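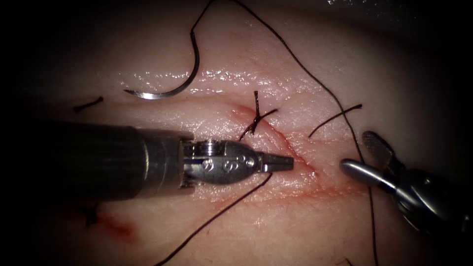 Two robot arms on either side of a stitched cut. The curved needle lies to the upper left.

How to test whether a chore is ready for a machine

By Fiifi Abugri

People ask me whether a robot can fold their laundry, sew on a button or bag parts at the end of a line. I can't answer that from the name of the chore. "Sewing" covers a straight seam, which machines have done well for a long time, and it also covers closing a cut with a curved needle and tying it off, where the thread goes somewhere new on every pass. This page sets out the method we use at Romaniuk when a customer brings us a job. You can do it at a kitchen table with a pencil.

What you need

A notebook, a timer, and one person who does the chore often. You don't need a robot yet.

Step 1. Write the chore down as hand moves

Watch the person do it and write one line for each move. For one stitch, my list reads: pick up needle, turn needle in grip, push through first side, push through second side, pull thread, wrap thread around the tool, grab the short end, pull tight, trim both ends.

Leave out words like "fix" or "tidy." If you can't say what the fingers are doing, watch again.

Step 2. Mark what bends

Go back through the list and put a B beside every move where the thing being handled changes shape. Thread, cloth, wire, plastic bags and dough all get a B. So does anything you push on that gives way, such as skin or foam. A box or a bolt gets nothing.

A list with no Bs is often a job you can buy a machine for today. With thread, almost every line gets one.
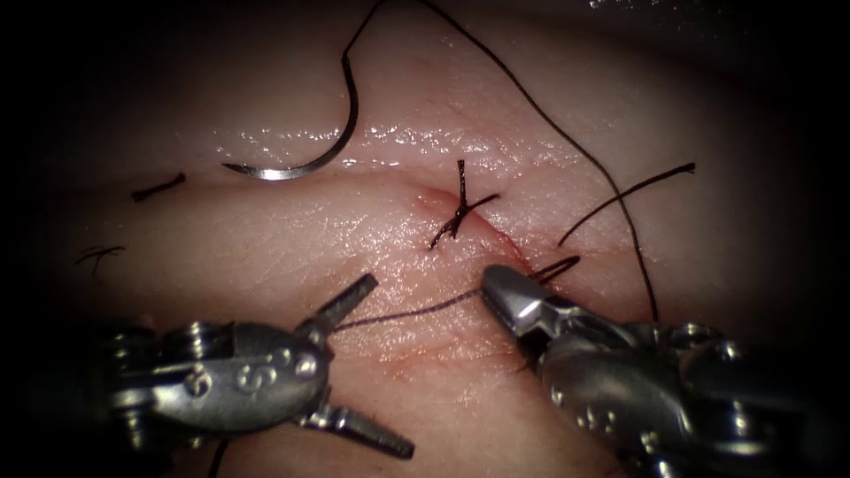
Step 3. Mark where the two hands depend on each other

Put a 2 beside any move where one hand has to hold still or follow while the other works. Tying a knot is full of these. One side makes the wrap, the other keeps tension, and if either is late the loop slides off. Tying a trash bag is the same problem with bigger loops. So is lacing a boot.

Lines marked B and 2 together are the hard ones. Circle them.

Step 4. Count tries

Pick one circled move and have it done over and over, by a person first and by a machine if you can get time on one. Write down each try as pass or fail and decide what counts as a pass before you start. Demyd Karpenko ran this for us on a bag-tying job for the Hindunero warehouse. He logged 2,000 tries on the Zestent arm, and 1,094 passed with no help. The demo video we had been sent showed one good tie.

Put resets in the log too. If someone has to straighten the bag before every try, write "reset by hand" and keep the time. On that job the resets took longer than the tying.

Step 5. Change one thing

Swap the thread for a thicker one, turn down the lights, or move the work a hand's width to the left. Run the same move again. We do 700 tries at this stage, but a home tester can learn plenty in an evening.
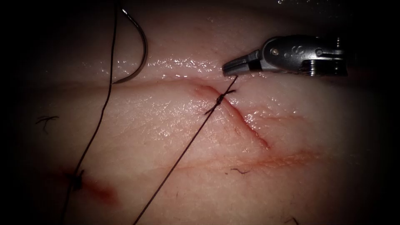
Step 6. Decide what the person still does

Look at the circled moves that failed and ask who would step in. In a shop there may be someone ten feet away who can clear a jam. At home it's you, and you may be asleep or out. A dishwasher stops and beeps. An arm with a needle or a knife in its grip needs a safer way to stop than that.

It also matters who is steering. An arm that follows a trained operator's hands has shown that the tool can do the move. It hasn't shown that the machine can pick the move on its own. Keep those results on separate pages of the notebook.

Where things stand

From our own tests: moving rigid parts, yes, in a shop. Wiping a flat counter, mostly. Folding towels, slowly, if someone lays them out. Knots and hand stitching, not without a person close by. I'll run the bag job again in October with the new grips from Oron and add the counts to this page.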